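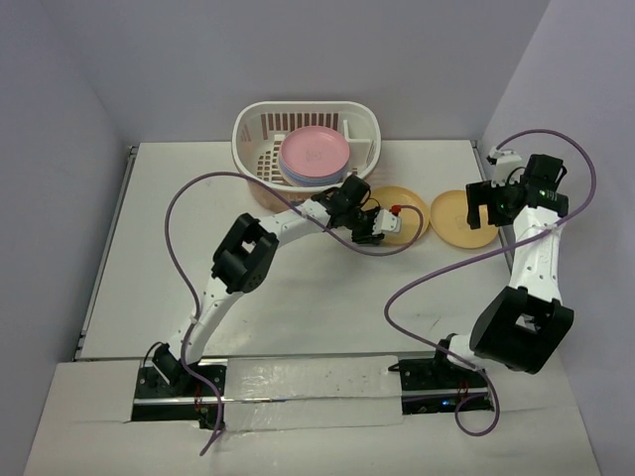 Dish basket with the pink plate on top and light blue under it. Two yellow ones on the table to the right.

1/ I've been using a basket like this for colored plates for a while and have some notes. Mostly about stacking vs. standing them up, and a bit about where the basket goes. Long thread, mute if you don't care about dishes.

2/ The basket is white plastic with rounded corners and a thick rim. Tall slots down the back side, a grid of small holes in the bottom, and a molded divider on the right that makes a few little compartments. I got mine at Bodard in Drorkivton for $9.

3/ The thick rim is why I picked it. My old wire one had a thin edge and it hurt to carry when it was full. You can grab this kind anywhere along the top.

4/ Plates flat in a pile like the pink and blue ones: good for carrying and for putting away. Bad for drying. Water sits between them and you get a wet ring on the plate underneath.

5/ So at my place flat stacking is for plates that have already been dried with a towel. If I'm draining them I stand them up with a gap between each one.

6/ Small warning if you do stand them up. Round plates with a raised rim roll sideways if there's nothing next to them. I put the first one against the end wall of the basket and work in from there.

7/ Color order. I put the plates away by color, pink with pink, yellow with yellow. It makes no difference to how clean they get. I set the table by color so it saves me digging through the pile later.

8/ If you only have a couple of each color you may as well mix them. The whole system only started to matter for me when I got up to 17 plates and one shelf.

9/ The little compartments on the right are sold as being for silverware. Forks and spoons fit. Long knives are top-heavy in mine and tip over, so those go on a towel next to it.

10/ I also keep bottle caps and the sink plug in there. Otherwise they end up down behind the faucet.

11/ Where to put it: I like it at the back of the table, with the open space in front. I tried it at the front edge for a week and kept hitting it with my elbow.

12/ Things waiting to go in get laid out to the right of it, flat, not on top of each other. I'm right-handed. If you're left-handed swap it around.

13/ Plates near the edge of a table do make me nervous. I had one go off the side last winter. It was plastic and it bounced, but I push them in a hand's width now.

14/ Someone will ask about the drip tray. Mine didn't come with one. I use a baking sheet with a folded dish towel on it. Rellau sells a tray that is supposed to fit but it's 2 cm short on the long side, so the basket rocks. I returned it.

15/ Cleaning the basket: the holes in the bottom collect crumbs and then get a film. Once a week I turn it over in the sink, spray it from the underside, and go over the grid with an old toothbrush. The slots take longer than the grid. Pipe cleaner works for those.

16/ White shows everything. Tomato sauce left an orange patch on mine that took three rounds of baking soda to get out. I would still buy white again because I can see when it needs washing.

17/ Stack height. I stop before the pile gets above the rim. Higher than that and the top plate slides when I pick the basket up, especially going around the corner to the shelf.

18/ Biggest plate at the bottom, obviously, but also check that the rims match. I have yellow ones from one set and blue ones from another, and they look the same size until you stack them. Then the pile wobbles and the yellow has to go on its own.

19/ What I haven't solved is bowls. They take up the whole basket and don't sit in the slots at all. Right now they go upside down on a towel, and I wash them after the plates are put away. If you have a better way, please reply.

20/ Also looking for a second basket the same size. Bodard was out of them when I went by on the weekend and the only other one they had was a big gray one with feet. Too tall for my shelf.

21/ Adding this one because of a reply: yes, the basket goes in the cabinet too, with the plates in it. I pull the whole thing out when I set the table and carry it over. One trip.

22/ And no, I don't put it through the dishwasher. I don't have a dishwasher.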